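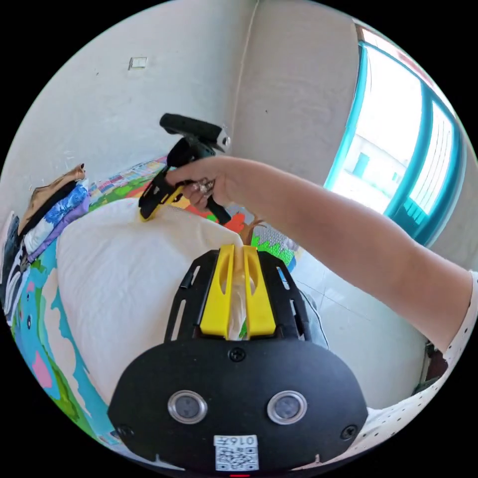
Slide 1: Where the data comes from

Speaker notes. Keep this one up while people sit down, then start.

Good morning. This talk is on the Lis study, which we ran at Skukside from the spring until November. The question was a narrow one. If you teach a robot to handle cloth from demonstrations recorded with hand-held grippers, does it matter whose home the demonstrations come from?

Point out the two yellow fingers in the foreground and the second gripper held by the operator. Point out the white cloth under them and the stack of folded bedding on the left. Mention the play mat too, as clutter comes back on slide 4.

Slide 2: What we recorded

We collected 2,431 demonstrations in lived-in rooms. Each one is a short task with bedding or clothes: pick up, spread, fold, put on the pile. Operators worked with a gripper in each hand and were told to go at their own pace.

We threw out 286 of them. Most had lost tracking when a gripper went under a sheet. A few were cases where the operator put one tool down and used bare fingers, which the policy can't copy.

If asked: yes, we looked at keeping the partial recordings. It made training slower and the results no better. There is a table in the backup slides.

Slide 3: How we split it

Pause here, people get this wrong.

We trained 3 policies. The first saw only demonstrations from our lab room at Skukside. The second saw only homes. The third saw a mix of both. All of them got the same number of demonstrations, 2,000 each, so some homes were recorded in more depth than we would have liked. The architecture and training time were the same throughout.

Testing was done at Lustbridge, in rooms that none of the policies had seen, with the two-arm setup there. The person resetting the cloth did not know which policy was running.

Slide 4: Results

Play the Brerkia clip first, without sound.

The lab-only policy did well on a bare table and badly nearly everywhere else. It would go for the edge of a patterned blanket when the target was a plain sheet lying next to it. The homes policy made that mistake far less often. The mixed policy came out level with homes on picking up and slightly ahead on folding.

Our reading is that clutter near the cloth matters more than the variety of cloth. We tested this by taking the cluttered recordings out of the homes set and training again -- the gain on picking up mostly went away.

Slide 5: Limits

Say these plainly. Failures on thin plastic-backed covers are still common. Wrinkled sheets lying against other white fabric are hard for every policy. We have no results for wet laundry.

The tracking loss under sheets also means our data leans towards motions on top of the cloth. Anyone reusing the set should know that.

Slide 6: Questions

Leave the results chart up. If time is short, skip the backup slides and take the question on tracking first.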